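Helpers wanted for two-arm folding build, Pandoscombe shared workshop

Posted October 7, 2025

Looking for 5 people to help finish a two-arm cloth folding rig. Evenings mostly, some daytime if you have a key. Working name is Merrick. Hobby project, small budget, no experience with robots needed for most of it.

Where we are: both arms bolted to the front rail, wired, moving. Cables zip tied along the links, still want better strain relief at the elbows. Box is up, white walls, speckled top. Folding is bad. Picking up a corner is the hard part, it grabs two layers or none.

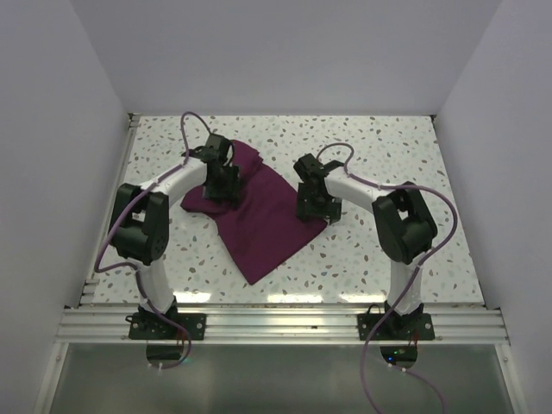
What we need now is hours. You drive the arms by hand from the leader pair, do a fold, reset, do it again. Target is 900 good folds before we train anything, we have nearly 100. Gets boring, bring music. Sessions are two hours with a break, please dont sign up for more than one a day, peoples folds get sloppy.

Also need:

Someone who can solder and crimp. Spare servo cables, a proper power board, an e-stop that isnt a switched outlet.

Someone comfortable in Python. The logging script (Sodar) drops frames when the disk fills up and I have run out of ideas.

Anyone with a 3D printer and patience. New fingertips, softer ones, probaly four or five tries.

Old cloths too. Hand towels, T-shirts, pillowcases, any solid color. Washed please.

Pay: session drivers get $24 per session, thanks to a small grant from Clomivora. The rest is unpaid but you get bench space for your own stuff and can borrow the rig once it works. Over 18 only for driving, closed shoes, long hair tied back.

To sign up leave a card in the Merrick tray by the workshop door, or reply to this post with which job and which evenings. First come first served for driver slots. Would like everyone started this month, the grant runs to May.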